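3.2. Les teintes claires dans le parler des ateliers

Il faut avouer que nous n'avions pas prévu, en commençant cette enquête sur le vocabulaire des couleurs, de nous attarder aussi longtemps sur le beige. Notre curiosité allait plutôt aux rouges, dont l'histoire est si riche, et nous pensions régler le sort des tons pâles en une page ou deux. Les entretiens menés en avril dans les ateliers de peinture décorative de Samholm nous ont fait changer d'avis, et nous remercions ici les participants pour leur patience (et pour leur café, toujours généreux).

Le corpus réunit 36 entretiens et presque 600 occurrences de termes désignant une teinte claire. « Crème » y domine largement, suivi de « beige », puis de « coquille » et de « lin », ces deux derniers propres aux locuteurs les plus âgés. On aurait pu s'attendre à ce que « crème » et « beige » se partagent sagement le terrain, l'un du côté du jaune, l'autre du côté du gris. Or, dans quatre entretiens, les deux mots servent tour à tour pour le même échantillon, parfois dans la même phrase, sans que le locuteur paraisse gêné le moins du monde.

L'éclairage compte pour beaucoup dans ces hésitations. Une surface crème qui passe dans l'ombre devient volontiers « beige », puis « bise » chez certains, alors que le support, lui, reste inchangé dans l'esprit de celui qui parle. Nous avons aussi relevé que le voisinage d'une couleur vive ramène presque toujours le mot « blanc », y compris pour des tons que les mêmes personnes refusaient d'appeler ainsi quelques minutes plus tôt. Le phénomène mérite qu'on s'y arrête, et nous y reviendrons dans la section 4, à propos des adjectifs composés du type « blanc cassé ». 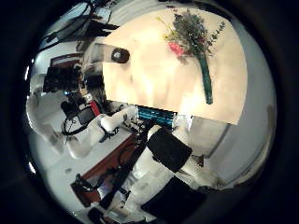
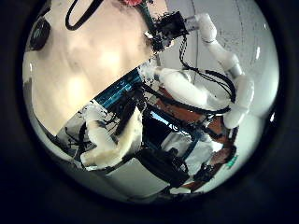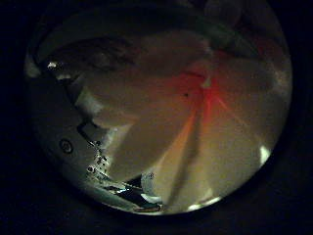
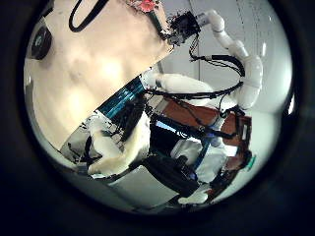 Figure 2. Surfaces claires, du crème au beige.

Ilídio Seixas, qui a bien voulu relire une première version de cette section, nous objecte que l'alternance tient peut-être moins à la lumière qu'à la politesse : devant un enquêteur qui vient de dire « beige », on dit « beige » à son tour, et l'on revient à « crème » dès qu'il a le dos tourné. Il suggère de reprendre les enregistrements en notant chaque fois lequel des deux interlocuteurs a nommé la teinte en premier.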